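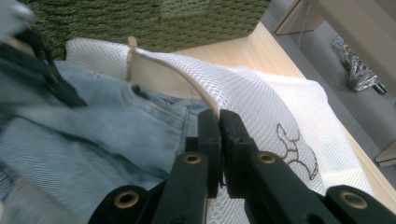

Maja Sadowski
30/03/2024

Getting a pair of hand grippers to close square again - what's your order of work? I look after the hand-held ones that we use to teach grasps to our folding cell, and I love these things, they're so simple to work on! But the jaws on one of mine have started meeting a little crooked. On thick stuff like denim you'd never notice. Mesh laundry bags are what give it away. When I pinch one along the beige piping it's fine, there's plenty to bite on, but go just off the piping onto plain net and the fabric creeps out sideways as soon as I pull. The jaw ends are a bit scuffed too, so I can't tell if I'm chasing a worn tip or a sloppy pivot.

So far I've wiped the arms down, picked the lint out of the linkage with a wooden skewer and nipped up the hardware. It got better for an afternoon and then went back to how it was.

The job it really has to do is zippers. One gripper comes in from the top and the other from the bottom, and they have to meet at the same point on the zip with the bag sitting on the table between them. If one closes crooked, the slider gets shoved over instead of held and the other hand has to chase it. I've got a set of new tips in the drawer but I'd like to know what's wrong before I start swapping parts. Do you do pivots first or tips first? And does anybody put anything on the brass eyelets, or do you leave them dry?
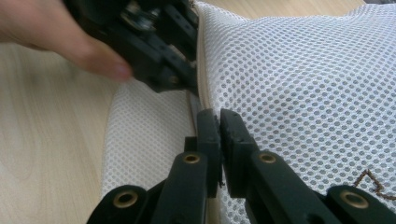 Radymyr Didenko
Pivots first, every time! Tips are easy to see so everybody blames the tips, but a worn tip on a tight linkage still closes in the same place. It just grips poorly there. If yours is creeping sideways, something further back is letting it wander.

Try it like this. Close the jaws on nothing and hold them shut lightly, the way you would for a thin fabric. Now take one jaw end between your finger and thumb and rock it. Do it side to side, then up and down. Then do the other one. You're comparing the two, so don't worry about how much play there is in total, only whether one side has a lot more than its partner. When you find the loose side, work back along it one joint at a time, holding the arm still on one side of the pivot and wiggling the other. You'll feel it click when you get to the bad one. It's a lovely little moment.

Then it's either the screw or the eyelet. Back the screw off, pull the joint apart and look at the brass with a torch. A good one is round and sits tight in the plastic. If it turns in the plastic when you push a fingernail against it, that's your wander, and no amount of tightening will hold it (that would fit with your one good afternoon). Press it out, clean the hole, press a new one in with a vise and a scrap of wood on each side. Go slowly. I cracked an arm in December by being keen.

Tighten to where the arm only just drops under its own weight. If it stays up where you put it, you've gone too far and your hand will know all about it after 70 pinches.

I leave the brass dry. Oil plus lint makes felt, and with laundry on the table there is always lint.

Dariusz Pawłowska
just swap the tips, takes 2 minutes. mine were chewed up and new ones fixed it

Barbara Nowicki
Agree with Radymyr on the order, and I'd still do the tips after, while you've got it on the bench. Put them on as a pair. A new tip facing an old one will close crooked on its own and you'll be back looking at pivots that were perfectly good.

My trick for checking square: fold a strip of thin paper, close the jaws on it with the fold running straight down the gap, and pull gently. If the paper comes out straight, you're good. If it swings, the side it swings toward is gripping harder. Loosen that tip's screws a touch, shut the jaws firmly so the two faces settle flat against each other, and tighten while they're held shut. Then do the paper again, and after that try it on plain net well away from the piping, the seam hides a lot.

For zippers I also knock the sharp corner off the tips with a few strokes of fine sandpaper. Only the outer corner, leave the inside face alone! A sharp corner loves to catch in those little mesh holes right next to the tape.

One small disagreement. I use a tiny bit of dry graphite on the eyelets, rubbed on with a pencil. No lint problem so far, though I do go over mine every 16 hours of use, so maybe it never gets the chance.

Maja Sadowski
Found it! It was the eyelet just below the jaw on the left side, spinning in the plastic exactly like Radymyr described. New one is in, both tips changed, paper pulls out dead straight. Going to try the pencil on one gripper and leave the other one dry.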